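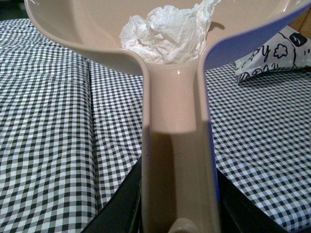 4.3 What changed on the floor

Numbers first, then the people. Between March and May the Skimov arms at the Kotian site made 3547 logged grasps on mixed household goods. Of these 1659 were done with no one touching the controls. The rest had a hand in them somewhere, from a nudge on the approach to a full takeover. Comora, who run the site, had planned for a much smaller share of takeovers. So had we.

Before the arms, one job. A handler took an item, turned it over, looked for damage, put it down where it belonged. Now the job is split. The arm does the taking and putting. The handler watches the wrist view, steps in, resets, signs off. Most of the interviews were about that split and not much about speed, which was what management asked us about.

Three things came up again and again.

Looking. Handlers used to look at the thing itself. Now they look at it from the wrist, very close, and often with half of it missing. Figure 1 is a fair case: a funnel with a crumpled paper towel in the bowl, gripper finger along the side, the spout pointing down towards something black. From there you can judge the contact on the near side well enough. You can't judge the far side at all. New starters found this tiring. Older hands said they filled in the rest from memory of the object, and got caught out when the object was one they hadn't handled before.

Loose bits. The towel matters too. A person picking up a funnel with paper in it decides without thinking whether the paper comes along. The task sheet has to say. Ours did not always say, and handlers made their own rules, which differed between the morning and afternoon shifts. One shift counted paper as part of the item, the other took it out first. We only noticed when the two sets of sign-offs would not line up. Neither shift had been told it was wrong, and both were a bit put out when we asked.

Waiting. Not covered by the rota at all. A handler on an arm station spends long spells ready to act and not acting. Breaks were still set by the old picking pace. Several people said they went home stiff in the neck, not the back, "same tired, different place". Two asked to go back to hand work on Mondays, when the mix is worst. 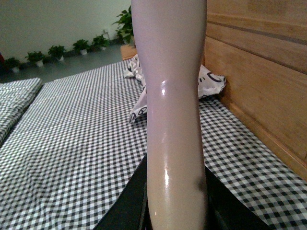 On skill the picture is mixed. Some of what handlers knew has carried over. They can tell early that a smooth, shiny surface needs a slower approach, and they slow the arm before the system asks for it. They know tall things tip. They are good at guessing what soft goods will do. But this knowledge isn't recorded anywhere. The log has a field for "override" and no field for why, so an early slow-down by an experienced handler looks exactly like a late panic stop by a new one. In pay reviews both counted against the person. This was raised with Comora during the study and the count was dropped from the review form, although it's still in the log.

Figure 2 is from the same station as Figure 1. Tall glossy leg-shaped object on a checked cloth, light wood to the right, potted plants along the wall behind. Handlers we showed it to agreed on the bright patches of reflected light as the thing to watch, then disagreed on whether to go in low or at the narrow part. Both answers came with reasons. The task sheet for tall items gives one height.

Training. The Vorketti course runs to a morning and deals mostly with stops and restarts. Nobody failed it. Handlers rated it as fine for safety and little use for judgment. What they learned from was sitting next to someone, which the new layout makes harder as the stations face away from eachother. Turning 2 of them round was tried in the last weeks, too late for us to measure. People liked it.

Limits. One site, one type of arm, a short period. Takeovers were coded by us from the log, with a second coder on 900 of them. Agreement was good on full takeovers, poor on nudges. The night shift is under-represented, they were asked but the interviews clashed with there handover. We'd treat the shift differences above as a lead to follow up.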